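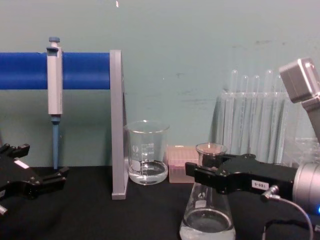 I finally sat down to write up the Bildale sewing school's graduate collection, and it's going to take me a few posts because I have a lot of feelings and my notes are all over the place. The thing I kept circling in my notebook was color, one color in particular, a really glossy royal blue, the same sort of blue as the bar that pipette is hanging from. Put that next to a flat grey and a soft, chalky teal and you've basically got the palette of the first half of the show. I would never have put those three together myself and now I want a whole closet of them.

A little background for anyone new here (hello, and welcome!). Bildale runs a pattern-cutting and construction program, and every summer the graduating students each show a small collection. It used to be in the school's own cutting room with the tables pushed back, and this year they moved it to the old Munro building, with proper seats and a proper runway and a line down the block when I got there.

I'll admit I was a bit nervous about the move. I loved the cutting room. You'd sit there with your knees practically on the runway and hear the fabric go by, and taffeta at that distance is a wonderful noise. The Munro building has high ceilings and a bit of an echo, and for the first couple of looks the music swallowed everything. Somebody turned it down after that, thank goodness, and then you could hear the shoes and the skirts again.

There were 9 collections, and 80 looks all told if the program is right. That's a long sit, but it moved along nicely and they kept the gaps short.

The opener was the blue one. Raincoats, mostly, in a coated cotton with a real shine to it, cut very straight through the body and then let go below the hip so they swung. The linings were grey flannel. I kept thinking how heavy that must be to walk in, and then a model spun at the end of the runway and the whole coat lifted like it weighed nothing at all. Big gasp from the row behind me!

My favorite piece of the night was in the third collection, and it was a shirt. Just a shirt! White poplin, a collar that stood a touch higher than you'd expect, and a back yoke pleated so finely that from the front you'd have no idea anything was going on. I'm such a sucker for a good back. If you sew, you know how many evenings went into that yoke, and how many times it probably got unpicked.

The knitwear was more of a mixed bag for me. Lovely yarns, and the one in oatmeal and rust I would have worn home, but a few of the sweaters were so oversized that the models were holding up their own sleeves. I know that's the look. I've tried that look, and I dipped it in my soup.

A word on the fabric, as people always ask me. A good part of it came from Misetti, who let the students go through their end-of-roll stock before the show, and you could tell who had gotten there early. One student got hold of a green jacquard that I would have fought her for. Another ended up with yards of a brown suiting she told me she really hadn't wanted, and made the best trousers of the evening out of it, high in the waist with a deep double pleat.

I also went backstage for a few minutes afterward, which I was very grateful for, and it was exactly the way backstage always is. Hairspray, safety pins, somebody crying happily into a garment bag. One hem had been finished with tape in the car on the way over. I won't say whose, but I was standing right next to the runway and I never saw it.

Someone asked yesterday if the pieces are for sale. A few of them are. The school is holding a rack sale at its shop in Nondport, with prices starting at 20 dollars for samples and toiles, and going up a good deal from there for the finished coats. Go for the toiles if you sew, they're so much fun to study at home with a cup of tea and a seam ripper.

The new class starts in January and applications open on August 9, 2024, so if you've been sitting on the fence, please have a look at it. There's also a 3000 dollar materials bursary this time, which would have made such a difference to me at that age. I made my own final collection out of curtains.

More tomorrow on the eveningwear, once I've worked out what I wrote on the back of my ticket. I think it says "bias" but it could also be "beads."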